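# The Pink Bowl

My mother's flat in Tridenitz had to be handed back on 30 May. My sister and I divided the work in this way: she took the bedroom and the papers, and I took everything that had water in it, which meant the kitchen and the bathroom.

I began with the white table, because I needed a place to put things while I decided about them. The pink bowl came first, then the peeler, then the blue bath sponge.

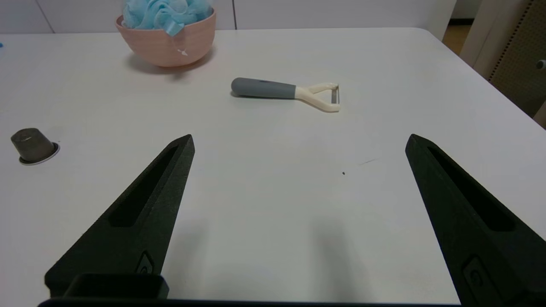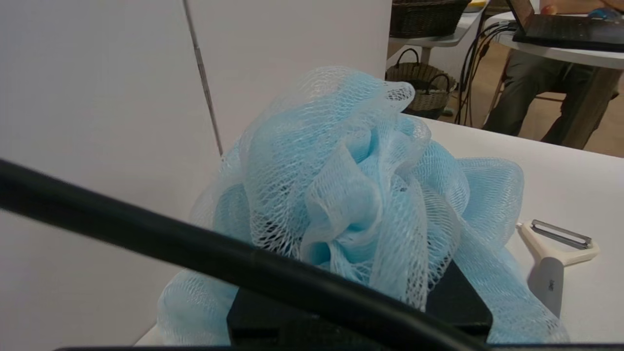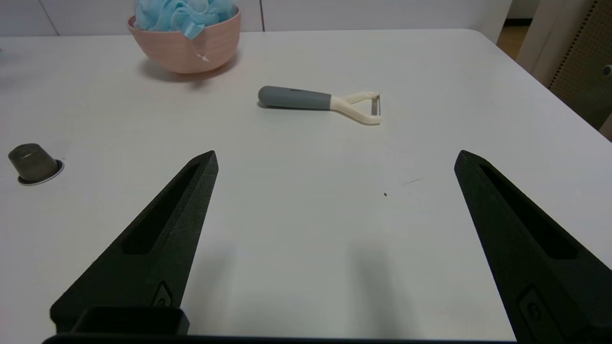 "Which box does a peeler go in?" my sister asked from the corridor.

"The kitchen box, with the blade wrapped in a tea towel, so that the person who unpacks it does not get cut."

She went away again, and I heard her open a drawer. My sister likes to ask small questions when she doesn't want to ask a large one. I had expected it, because she had done the same in the car, all the way from Shim. Did I have change for the parking? Did I think it would rain? It is a drive of two hours and she asked me nothing that mattered.

I took a tea towel from the hook behind the door. It was one of those which our mother bought from Tududell, the shop at the bottom of the hill, where they sell buckets and birthday candles and slippers from the same shelf. She bought everything there. When I was at school I was ashamed of it, and when I had my own flat I drove past better shops to go to one that was similar.

The peeler I knew well. It has the shape of the letter Y, and I have never liked this kind. I peel with a straight one, away from the body. My mother peeled towards herself, very fast, with the potato held against her apron, and she did not look at her hands. She looked out of the window and commented on the neighbours. The peel came off and dropped into the bowl while she talked. If you spoke to her about the danger, she told you that she had been doing it since before you were born, and then she went on, a little faster.

I wrapped it in the tea towel and unwrapped it again.

"Do you want the peeler?" I called.

"What would I do with it?"

"Peel something."

"I have one," said my sister. She came in with a pile of envelopes pressed to her chest and put them on the chair. "Don't you want it?"

"I have one also."

We both looked at it. Then she saw the sponge, and she laughed for the first time that day.

"She put that in the bowl," she said. "Do you remember? She stood it in the bowl to drip."

I did remember, but I remembered it differently. In my memory the bowl belonged to the bathroom. It stood on the washing machine, and the sponge lived in it, and on Saturdays it was taken out so that we could wash our dolls' clothes. My sister said this was impossible. The bowl was for the kitchen and only for the kitchen. It was the bowl for the peelings, and before Christmas it was the bowl for the dough. The sponge went into it only in the last years, when our mother could not bend so well and wanted to have everything at the height of her hand.

"We did not wash dolls in it," my sister said.

"We washed their clothes."

"In the dough bowl?"

"I am telling you what I remember."

She sat down on the chair, on top of the envelopes, and then stood up and took the envelopes from under her and sat down again. I could see that the question was important to her. She is the older one and she is used to being the person who knows how it was. I have my childhood from her, more or less, as I had my coats.

"There must have been two bowls," she said.

"Did we find two?"

"We have not looked under the bath."

So we looked under the bath. There is a small door in the tiles which you open with the handle of a spoon. Our mother kept there the things she did not want to see but was not ready to throw away. We lay on the floor, two grown women with our coats still on, because the heating in the flat had been turned off by the company, Vimov, the week before. Inside there was a bag of pegs, a hot water bottle, a rubber mat which had become stiff, and a tin with a picture of a mill on the lid. There was no bowl.

My sister took out the tin and shook it. It was heavy.

"Buttons," I said.

"Coins," said my sister, and she was right this time. They were old coins, the sort which the bank stopped changing years ago. Between them was a receipt from Tududell, so pale that we had to carry it to the window. It was for an iron, and the price was 599. On the back our mother had written in pencil: *too much, take it back*. Under it, with a different pencil, she had written: *kept it*.

"That iron," said my sister.

"It burned my school blouse."

"It burned everything. She would not say one word against it."

She folded the receipt and put it in her pocket without asking me whether I wanted it. I let her. I thought that I could perhaps use it later, when we came to speak about the bowl.

We drank tea from the flask, standing up. The afternoon was grey and somebody downstairs was frying onions, and the smell came up through the pipes as it has always done. When we were children we could tell from the bathroom what the whole building would have for supper. My sister used to announce it through the door. Cabbage on the first floor, fish on the second! Our mother told her it was rude to smell other people's food, and then she asked what kind of fish.

"I have to ask you something," my sister said.

I waited. She screwed the cup back on the flask, and it went on crooked, and she took it off and tried again.

"Were you angry that I did not call you at once?"

She meant the night in winter, at the hospital in Vimov Street. She had called me in the morning. She had sat there by herself until it was light, and only then she had taken her telephone.

I had prepared an answer to this, on many evenings, and it was a long one. It had a beginning and some very fair points in the middle. Now I could find only the last part of it.

"I was angry until the funeral," I said. "Then I was tired."

"You would have driven in the snow."

"Of course I would have driven in the snow."

"Well," said my sister. She looked at the tap. "I did not want you to drive in the snow."

The onions downstairs were burning a little. We heard a window open, and a chair pulled over the floor. I went back to the kitchen because I had to do something with my hands, and she followed me and began to put the cups into newspaper. She wraps cups very badly. She makes one thick ball and leaves the ear outside. I didn't correct her.

The sponge we could not give to anybody, that was clear. You do not give away a person's sponge. But I could not put it in the rubbish bag either, on top of the tea bags, with its little white tag still on the cord. My mother left the tags on everything. She thought that a thing with a tag could be returned.

"Take it out," said my sister. "I will do it. Go and see if the car is locked."

I knew that the car was locked. I went down the stairs and stood beside it. I tried the handle on my side and then on hers. A boy was kicking a ball against the garages, and he stopped politely until I had finished.

When I came up again the sponge was gone from the table and the rubbish bag had been tied. The bowl was in the kitchen box, and the peeler lay inside it in its tea towel, and my sister had taken the thick pen and written on the lid, in her large letters, KITCHEN.

She gave me the pen. I thought about it for a moment, and then I wrote next to it, smaller, AND BATHROOM.

"They were her clothes, not the dolls' clothes," said my sister. "I mean her stockings. She washed her stockings in it. That is what you saw."

"In the dough bowl?"

"Lift your end," she said, and we carried it down.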